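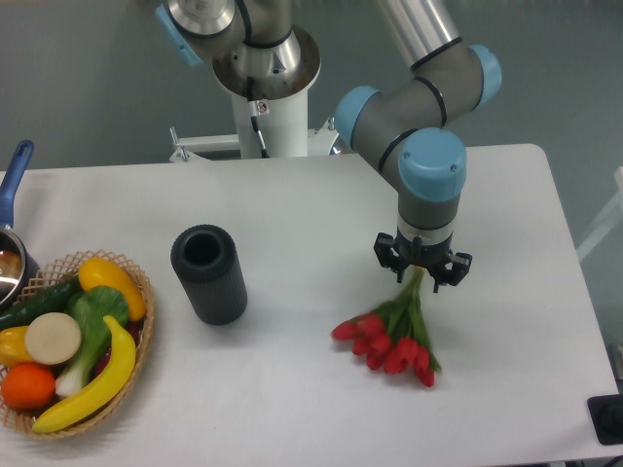

Rahel Bühler
Display buyer, hotels and conference rooms

The Kosalura open day ran on Aug 28, 2023, from nine to four, with a product session in the morning and the finishing hall after lunch. I went for two items: tulips for winter lobby tables and a plain vase to put them in. Kosalura makes artificial flowers and fruit for display use and buys in its baskets and vases.

The morning session used a white rectangular table. It held a bouquet of red tulips, a dark gray cylindrical vase with vertical ribs, and a wicker basket of artificial produce. Benedikt Hofstetter, who runs product development, kept to these pieces for most of the hour.

Tulips first. The current Kosalura tulip has a wire core through the full stem. The older line, Zoëga, had wire in the upper half only, and after one season in our lobbies the lower stems had taken the shape of whatever vase they stood in. Hofstetter bent a sample stem to a right angle and back several times at the same point. The coating whitened slightly at the bend and did not split. He gave 24 bends as the internal test for a pass. I asked for the test sheet and was told it would be mailed.

Head color is a printed fabric with the dye fixed before cutting. Red is the most stable of the colors they sell and pale yellow the least. For south-facing windows he advised rotating stock every May. I would want to see a light-exposure figure before writing that into a maintenance plan, and they do not have one for this fabric.

Leaves are the weak point. On the samples I handled, the leaf slides onto the stem as a sleeve and is held by friction. It can be pushed up or down to suit the height of the vase, and it also moves when the bouquet is picked up by the leaves. My notes from last year's Skoden delivery show the same problem. A dot of hot glue on each sleeve fixes it, at the cost of any later adjustment.

The vase generated more discussion than expected. Vertical grooves hide fingerprints and scuffs better than a smooth wall, and they collect dust, which has to be brushed out along the groove. A plain cylinder with a wide opening also lets tulips fall to the rim and leaves a gap in the middle. Hofstetter's answer was a foam insert set well below the rim and covered with gravel. It adds weight low down, useful on tables that people lean against. The insert is sold separately and comes in one diameter.

Baskets were covered quickly. Those with a lattice rim photograph well but catch on sleeves and tablecloth fringe. For produce, the rule given was to put the heavy pieces at the bottom and secure the top layer with putty. Kosalura's fruit is foam with a painted skin. Dents from stacking do not recover, so it should not be stored under anything.

After lunch Kavinda Jayasinghe led the group through finishing and packing. Stems arrive from assembly in trays, are checked for loose petals, and go into cartons with heads alternating left and right. A carton holds 500 single stems. Crush damage is mostly at the carton ends, where the heads press on the wall, and a folded card was added there this spring. Minimum order for a custom color is 2,000 stems. Stock colors have no minimum.

I saw little of the Pinow warehouse, which was closed for inventory. Lead time from there was quoted as 19 working days.

I ordered one carton of red in the wire-core version and two ribbed vases with inserts. I left the fruit. Parking is behind the loading dock and the entrance is on the opposite side of the building, so allow time for the walk.

Comments (3)

Andri Sutter
Does the foam insert fit the older smooth vases too? Ours are slightly narrower at the base.

Rahel Bühler
Andri, I only tried it in the ribbed one. It can be trimmed with a bread knife.

Rupert Rüegg
We glued the leaf sleeves on the Zoëga stems and regretted it when we changed to shorter vases. Floral tape under the sleeve holds well enough and comes off again.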